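Cloltside Shared Kitchen — Bottle and Container Check, May

Print this page | E-mail this page
20 shares | 4 comments

Checked by Tomás Mac Suibhne, starting at 9:30. Covers refillable bottles and plastic items kept out for daily use.

1. Caps and lids
Look for splits around the rim. Turn each cap fully closed, then open it again. Blue bottle with the pale cap: OK.
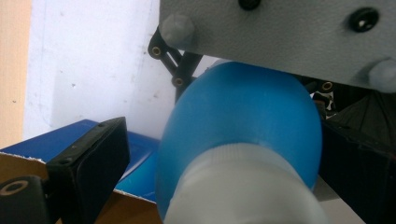

2. Labels
Anything refilled needs a name and the month. Two had neither — labeled at the time of the check.

3. Surface wear
Light scuffs and thin scratches on blue plastic are acceptable. Replace anything with a crack, or a scratch deep enough to catch a fingernail. 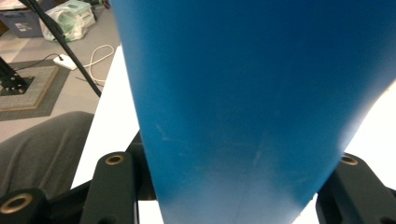

Wear of this kind gets written down and looked at again next month. Do not scrub it with the rough side of a sponge.

4. Storage
Keep bottles upright and away from the stove. Shelf 4 was overfull — move the spares to the closet.

Result: pass, with shelf 4 to be fixed.

Comments

Senan Flanagan: Shelf 4 is cleared. Spares are in the closet, left side.

Forkia: Does this cover the glass jars too?

Tomás Mac Suibhne: No, jars are on the other sheet.

Sosis: Need more labels, we're out.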